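Subject: Re: [ratau-share] gray bin – what stays, what goes

From: Nesma Zerouali
To: ratau-share list
Date: 21 March 2019

Hi all,

quick one between two other things so forgive the typing. Replying to Custódio's message, which I'm leaving in below so that people who joined in August or later know what we're on about.

> From: Custódio Henriques
>
> Dear all,
>
> The big gray bin has become the place where things go when no one can
> decide. I was looking for the sieve last week and had to take out half
> of what was in there, and the sieve turned out to be in the drawer
> with the sieves.
>
> I propose we either (a) empty it for good and give the bin to the
> Skorkden people, who have asked twice for something to wash carrots
> in, or (b) keep it, but only for the plastic things that have no
> shelf. I lean toward (a). The lining is worn and it's a nuisance to
> clean. Also it takes up the end of the table where we could be
> rolling dough.
>
> If (b), please could someone write down what belongs in it.
>
> Custódio

OK so. I vote (b), and here's why, in no order.

1. We tried life without a bin before, when the old one went to Jatoi. Stuff ended up on the window sill, then behind the radiator. I fished a melted spatula out from back there and it was not a nice afternoon.

2. The shelf over the sink is full. Wirard quoted us for a second one and the number was silly. 93 for the shelf and then the brackets extra, and they wanted us to drill ourselves.

3. The bin is big and the back wall is high, so you can shove it along the table without losing anything. Carrots can be washed in a bucket. Sorry Skorkden.

He's right about the lining though. The pale stuff under the back wall has gone ragged and the gray is coming through, and there are long dark scratches down it. I had a go with baking soda and then with the green scrubber, which I now think was a mistake, don't use the green scrubber. The reddish marks on the floor of it are another matter, I'd guess beets or paprika oil but I'm not going to swear to it. Lemon juice and leave it in the sun, my aunt's method, if we ever get sun.

What I'd keep in there: bowls that don't nest, flat plastic bits, anything light. What I'd take out today: glass (any glass), knives, the grater, things with food still on them, the lid collection. Lids without a box go in the recycling, I mean it this time. I threw out 8 and not one person has asked for theirs.

The round blue bowl stays, please. It gets borrowed for every single dough night and it comes back, which is more than I can say for the white ones. If you take it home, write it on the sheet by the door. The sheet is on its third page so people clearly can.

Also – no wet things. Shake them, dry them, then bin. Water sits in the bottom and that's half of why the coating looks like it does.

How it looks on the table at the moment, blue bowl and the orange-red flat thing and all: 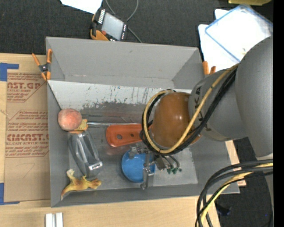
Custódio wrote back off list that he could live with (b) as long as the dough end of the table is clear on dough nights, and that he'd sooner repaint the inside than hear about lemon juice again. He'd also like the bin to go on the floor while we roll. Fine by me, two people to lift it please, not one person and a knee.

On repainting – does anyone know a paint that's OK near bowls and spoons? Not the stuff left over from the bike shed. There's a tin in the cellar with no label, don't use that either. If it costs more than 61 I'd say leave the scratches alone, they don't hurt anybody, and line the bottom with a clean towel we swap every so often.

And if somebody has a flat plastic thing in orange-red that they're missing, with a broad rounded end, come and tell me what it is. I have had three answers so far (scraper, scoop, part of a toy) from three people who all sounded very sure. If it's a scraper it should hang on the hooks wiht the others. If it's a toy it goes to the Jatoi playroom box. Until then it lives in the bin.

Can people reply on list and not to me. Just (a) or (b) is enough, no essays, I know what I'm like to talk. If you want to say something about the lids, say it now.

I'll write up the list of what belongs and tape it to the wall above the table, somewhere it wont get splashed. Tape is in the second drawer. Scissors I have no idea.

Got to run, oven's on

Nesma

--
ratau-share: kitchen and tool sharing list for the Ratau building
To leave the list, send an empty message with "leave" in the subject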